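Decluttering by numbers: does the Holub method hold up?

By Alžběta Sýkora

If you have been near a parish hall or a library noticeboard since May, you will have met the Holub method. You go through your home, throw out 200 things, and come out the other side calmer. There is a workbook, a set of stickers and a refresher course. I notice that all of them are things.

I went along to the taster evening at the Stestodero rooms with an open mind, or as open as it gets at seven in the evening. The speaker, Benedetta Zuccaro, was lively and plainly believes in it. She told us the average kitchen drawer is "a record of decisions put off". Perhaps. Mine is a record of needing string.

My trouble is with the number. Why 200? When I asked, I was told it had been tested, and when I asked on whom, I was told there was a leaflet. The leaflet says that 13 households took part and that they felt better afterwards. It doesn't say how much better, or for how long, or whether anyone had to go out and buy a second potato peeler. 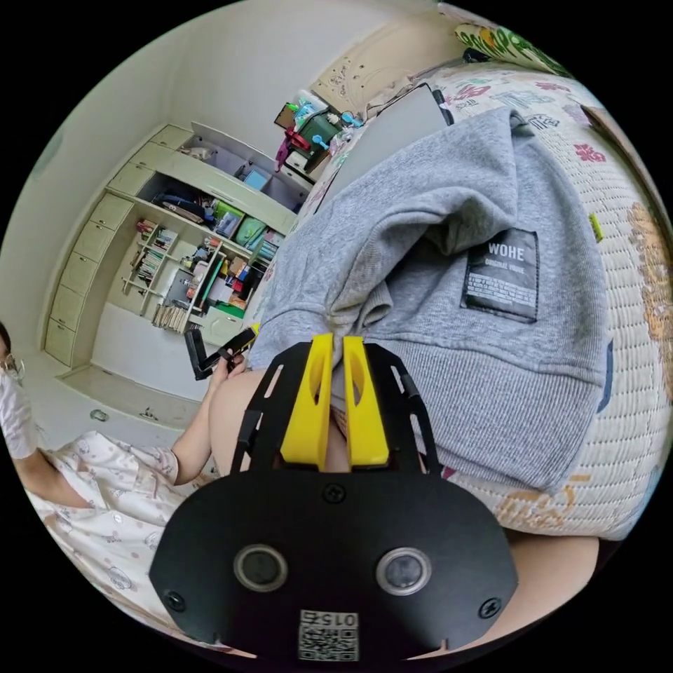

Yellow fingers, black plate, and a sticker marked 015.

Jörg Hagedorn from our repair table did the full course last winter and is fair about it. He liked having a deadline, and he found his passport. He also gave away a box of chargers and has since replaced 2 of them at his own expense. Oľga Šimek got as far as the loft, counted up to 700 before lunch and gave up on the whole idea. Her loft is exactly as it was - she says she sleeps perfectly well underneath it.

I don't doubt that a clear table is pleasant. I do doubt that anyone needs a workbook to get one, and I'd be wary of any scheme where keeping a thing has to be defended and binning it doesn't. The tip is not a magic place.

The next taster is at 7 pm, same rooms, free entry. The workbook is extra. Nadhirah Ginting has a spare copy, unused, if anybody would like it.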